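Golness College Alumni Association
Mentoring and Emergency Grants Program: progress report to the Sturance Fund
Prepared by Chepkoech Mrema, program lead
2019-11-26

Dear Séverine,

You asked for a report that was shorter than the last one and had fewer adjectives. I have done my best with the first request.

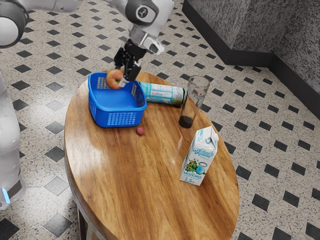
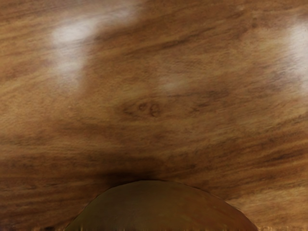 Wood grain in both, the apple and the blue basket in the first.

Where we are

The grant year opened in July with three promises: rebuild the alumni contact list, match first-generation students with graduate mentors, and get small emergency grants out the door before the emergency is over. Two of these are going well. The third is the contact list.

Contact list

We inherited 2878 names from the old database. Of these, 1389 now have an email address or phone number that a living person has answered. The rest are a mix of bounced mail, maiden names, and one entry that reads only "Big Tall, class president." Wycliffe Tanui has been working through the older classes with yearbooks and a great deal of patience, and he believes he has identified Big Tall. He is waiting to hear back.

The import into Kovum, the new membership software, took longer than planned. Kovum regards two people with the same last name and zip code as one person, and it married off or merged a fair number of our siblings before we caught it. Those records have been pulled apart again. We apologized to the families who wrote in, most of whom were nice about it.

Mentoring

We set a target of 90 pairs for the full year and have 146 students signed up, so demand is not the problem. Mentors are. Alumni are very willing to say yes at the homecoming dinner and somewhat harder to find the following week. Dennis Shirima has taken to carrying the sign-up form in his jacket and getting a first call scheduled before dessert – rude, but it works.

Nursing and accounting students are fully matched. Music and engineering are behind, and Ilari Ojala is writing to the regional chapters for help with both. He has also rewritten the mentor handbook, which used to spend four pages on the history of the alumni pin. It now spends half a page, over objections.

Emergency grants

The Mfaume Hall office handles applications on weekday afternoons. A decision used to need three signatures, and one of the signers spent most of the summer on a cruise. With your approval we cut it to two, and students now usually hear from us within the week. Bus fare, textbooks and overdue rent remain the usual requests. We turned down one for a saxophone, then reconsidered when the music department explained that the student was a saxophone major.

Spending

We are under budget on travel and printing and over on postage, as you might expect from an organization writing to people at addresses they left long ago. I would like to move the unspent travel money into postage and mentor training. A one-page request is attached, signed by both of the people who can sign it.

Next steps

Before spring we plan to finish the remaining class years, recruit mentors for music and engineering, and hold the training session that was postponed when the room was double-booked with our own board meeting.

I'm happy to talk any of this through by phone. Please use the new number. The old one is in the database.

Chepkoech Mrema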